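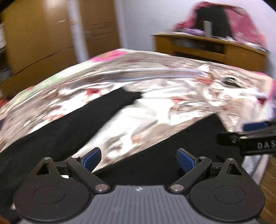

Fig. 1. Hand-held gripper, blue finger tips.

WEED MANAGEMENT, UNIT 4
How weed seed gets into a clean field

Last week: seedbank basics. Today: arrival. Read the Gukasent farm case before lab, it's short.

Main routes
- combines and balers (biggest one by far)
- bought-in seed, hay, straw
- manure, if not composted hot enough
- birds, deer, flood water
- people. Boots, cuffs, truck floor mats

Combine first. Most of what it carries sits in the head, feeder house and behind the rotor. Quick blow-down before leaving the field, full clean before going from a dirty field to a clean one. Do the dirty feild last if you can.

Gukasent numbers: 297 acres, pigweed patches marked on 18 of them in year one, 37 in year two. Patches followed the combine path. Not the wind. Bring the map.

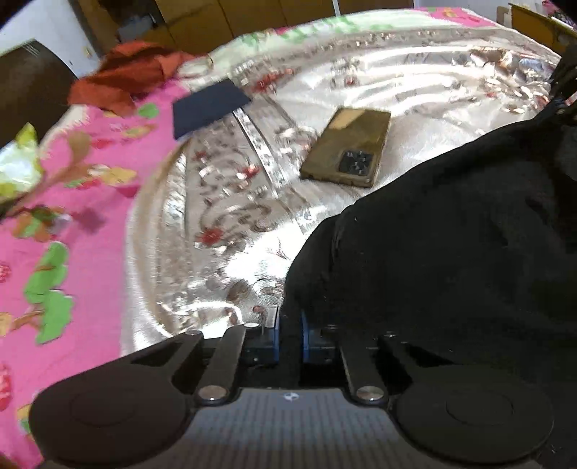

Bendham Crop Extension, course staff / October, revised

Seed lots. Read the tag: purity, germ, other crop, weed seed, noxious weeds listed by name. No tag on farm-saved seed, so send a sample. Pull from several bags or several spots in the bin, mix, then split down. One handful off the top tells you nothing.

Hay and straw: feed suspect bales in one place, watch that place next spring. Pull anything new before it sets seed.

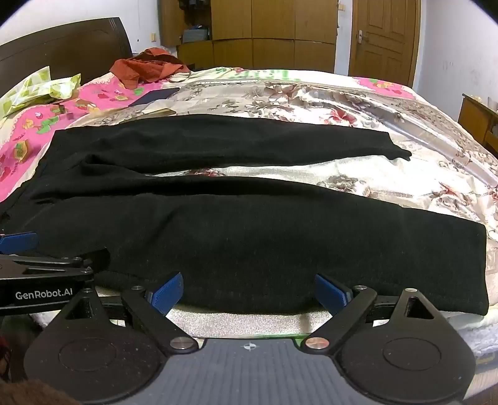

Hitchhikers on clothing. Cocklebur, burdock, sandbur, beggarticks all have hooks or barbs, and they hold on to knit much better than to smooth nylon. Check at the door, not in the laundry room. Lay the thing out flat like the black knit one on the flowered bedspread, sleeve stretched out clear of the body, and go over the cuff and any folds where the fabric bunches. Pick burs into a bag, bag in the trash. Dont shake it out over the yard.

Lab at Toledo plot, 8 am. Hand lens, paper envelopes, boots you can brush. Mirko seed key is in the handout box, pages 189 on for the burs. Quiz covers routes and tag reading only.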